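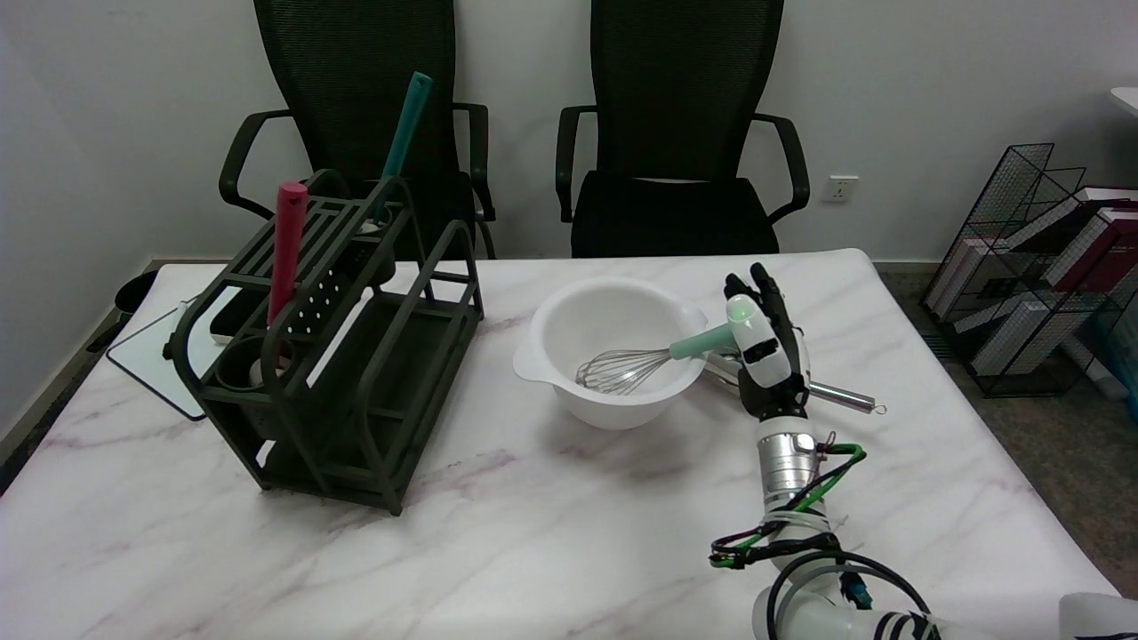
Lokau Kitchen Demonstrations is a collection of recorded tasks in which an operator guides a robot arm and hand by remote control through short jobs with ordinary kitchen tools. It is maintained by the Ungate laboratory and is offered to groups that study how robots learn from human examples. The task family documented on this card is "utensil return", which uses a mixing bowl and a dark green metal rack on a marble-patterned table. The whisk with the mint-green handle lies in the bowl with its handle over the rim, on the side nearest the hand, and the operator is asked to grasp it by the handle and place it in a free compartment of the rack. Utensils already in the rack, such as the red-handled one at the front, are to be left where they stand.

Contents

The release contains 2285 episodes. An episode begins when the operator takes control and ends when the hand has let go of the utensil and moved clear of the rack. Each episode holds the head camera video, the joint positions of the arm and hand, the commands sent by the operator, and a one-sentence instruction in plain English. Video and joint records share a single clock.

Episodes are grouped into 3 folders:

practice: recorded while operators were learning the controls
main: recorded after operators had passed the Karnell check
held_out: reserved for testing, with rack positions not used in main

Users training a model should begin with main. The practice folder includes hesitations, dropped utensils and second attempts, and is labelled accordingly.

How the demonstrations were recorded

The operator wears a tracked glove and views the table through a headset. Movements of the wrist and fingers are passed to the robot by the Sugiyama control software, which limits speed near the table surface. The operator may pause at any time. Paused periods remain in the raw files and are marked in the episode notes.

Before joining the main recording, each operator completed 100 practice episodes followed by the Karnell check, an internal test of steady grasping and clean release. Operators worked in pairs. One controlled the robot while the other reset the table and kept a hand near the stop button. No session ran past 2 hours without a break.

Labels

Every episode is marked success, partial or failure. Partial means that the utensil reached the rack but did not stay upright in its compartment. Labels were entered by the second operator at the end of the episode and later reviewed by a member of staff who had not been present. Where the two disagreed, both labels are kept and the field "disputed" is set to true.

Known limits

The rack and the bowl are the same in all episodes, and the colour of the utensil handles may serve as an unintended cue. The operator's view is narrower than normal sight, and some grasps were approached from a cautious angle as a result. Force readings are not included. Lighting was kept even during recording, so performance in dim rooms cannot be judged from this material.

Access and use

The collection may be used for research and teaching. Redistribution of modified copies is permitted if the changes are listed in a file placed beside this one. It should not be used as the sole basis for safety claims about any robot working near people.

Requests for access, and reports of missing or damaged files, should be sent to the Ungate data office with the folder name and episode number. Corrections are issued as a separate patch, and the original files are left unchanged.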